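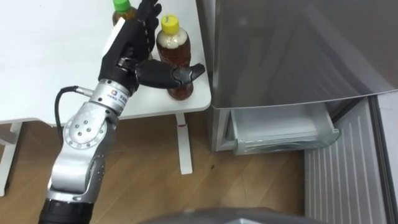

Svenja Diekmann writes to us that the kidney test from Wallholm gave her clinic an answer in 17 minutes, and that she would like the same for liver samples. We are glad to read such letters.

Wallholm develops blood tests for small hospitals. We are 6 people, and our second test, Patidside, is now in a study with 1047 patients. The results we expect in September.

Home | About us | Tests | Contact

4 shares

Last updated: January 24, 2018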